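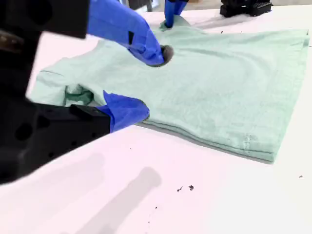 Mint-green cotton T-shirt, partly folded, on a white tabletop.

Mostyn Garment Care Label Records
README, release 2

Contents
This release holds 2956 records transcribed from the care labels sewn into secondhand clothing. Each record covers one garment and gives the fiber content, the washing, bleaching, drying, ironing and dry-cleaning instructions, the country of origin and the label language. Sizes are kept as printed and have not been converted.

Files
labels.csv holds one row per garment.
fibers.csv holds one row per fiber per garment, joined on garment_id.
symbols.csv is the lookup table for care symbols.
changes.txt lists corrections made after release 1.

Collection
Labels were read at the Okard sorting depot and the Carkolside exchange shop. Transcription was done by Ilgın Karakaya and Virgilio Dizon. Garments with no label, or with a label cut off at the seam, were left out. Where a label had faded, readable fields were entered and the rest set to NA. An empty string means the field was not printed on the label.

Fields that need care
fiber_pct is the printed percentage. Blends do not always add up to 100. Linings and trims are listed under part and should be filtered out before summing.
wash_temp_c is in degrees Celsius. Labels that give only "cold," "warm" or "hot" have NA here and the word in wash_text.
dry_code follows symbols.csv. "Dry flat" and "dry flat in shade" are separate codes.
origin is the country as printed. Former country names are not updated.
lang holds up to 46 language codes separated by semicolons, in the order printed. On multi-page labels this can be a long string, and some spreadsheet programs cut it short on import.

Known problems
In release 1, viscose and rayon were merged into one code. They are separate again in release 2, using the word on the label.
Color is not recorded. Shade names on swing tags were dropped as too inconsistent to code.

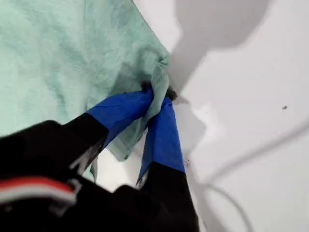

Joscha Buschmann wrote on the issue tracker that splitting viscose and rayon broke his join, and that anyone comparing fiber content across label languages will have to merge the two again by hand. He asked for a second column with a common code. The column fiber_group was added to fibers.csv in response. The original fiber column is unchanged.

Missing values
Origin is the field most often set to NA. Do not infer it from lang.

Use
Free for research and teaching. Please cite the release number. The records describe labels only and should not be used to estimate the true fiber content of a garment, which was not tested.

Corrections
Send the garment_id and the proposed value to Eluned Prothero. The next release is planned for September.

Last edited 25 Aug 2021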